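July
Posted by Virgil Dumitrescu
Filed under: Robots, Home Lab, Rants (mild)

So I finally wrote down our rules for recording folding demos, mostly so I'd stop repeating them out loud. We had 3 pages at first. Gheorghița Gavrilă read them on the bus, crossed out nearly everything, and sent me back half a page with a smiley face on it. She was right, darn it!

The biggest one, and the one I break the most: pick your start pose and your end pose before anybody touches a gripper. For shirts and sweaters we say a clip ends when the garment is a rectangle, flat on the table, and both grippers are open and off the cloth. Not hovering with a sleeve still pinched. I went through 300 of my old clips from the Plutivari batch and so many of them just sort of trail off while I'm fixing a collar (I can't leave a collar alone, it's a problem).

Second, check the finger pads before each session. Lint builds up in the ridges faster than you'd think, especially with dark knits, and then your grip changes halfway through and you don't notice until you're watching it back at 11 p.m. with cold tea.

Third, leave the room alone. I used to tidy everything before recording, and Gheorghița argued me out of it. People have bottles and pitchers on their tables! Just keep stuff out of the folding area, and don't shuffle it around in the middle of a take. Chairs stay put too.

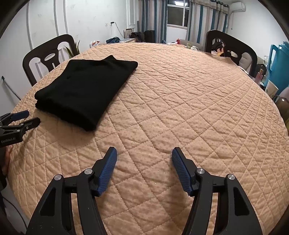 Jaws wide, black knit folded, collar edge up a little. I left it.

We still don't agree about tablecloths. I like a quilted one, the fabric has something to sit on, and she says the stitching makes it harder to see a thin hem. For now the rule says "any cloth, but write down which one," and it goes in the notes next to the garment type.

Oh, and take a break every 2 batches. My thumb asked me to add that. Next up is towels, and I have to rewrite the naming part first, so if you've got a system you like, please send it over.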